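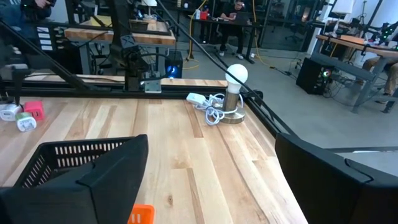 Sorting chargers and cords goes faster when everything is laid out on one flat surface before anything is put in a basket. Start with the wall chargers. Stand or lay them together at one side, as with the two white ones and the pinkish-red one at the left of the tabletop, and keep lamps and their cables in a separate group. Read the output line on each charger and write the amperage on a strip of masking tape. Chargers with no legible rating go to electronics recycling.

Coiling. Make loops 9 inches across and let the cable follow its own curve. Do not wrap it tightly around a lamp base or a charger body; the strain falls at the point where the cord enters the plug. Secure with a hook-and-loop tie, never a rubber band.

Lamps. Unplug, let the bulb cool, and remove it before storage. Wipe a brass finish with a dry cloth only.

Baskets. Slotted plastic is suitable, but small adapters can slip through wide openings. Line the bottom with a piece of cardboard. One basket for chargers, one for cables.

Check cords again in July. Discard any with cracked insulation or bent prongs.

Leonie Hinds, updated 4/22/19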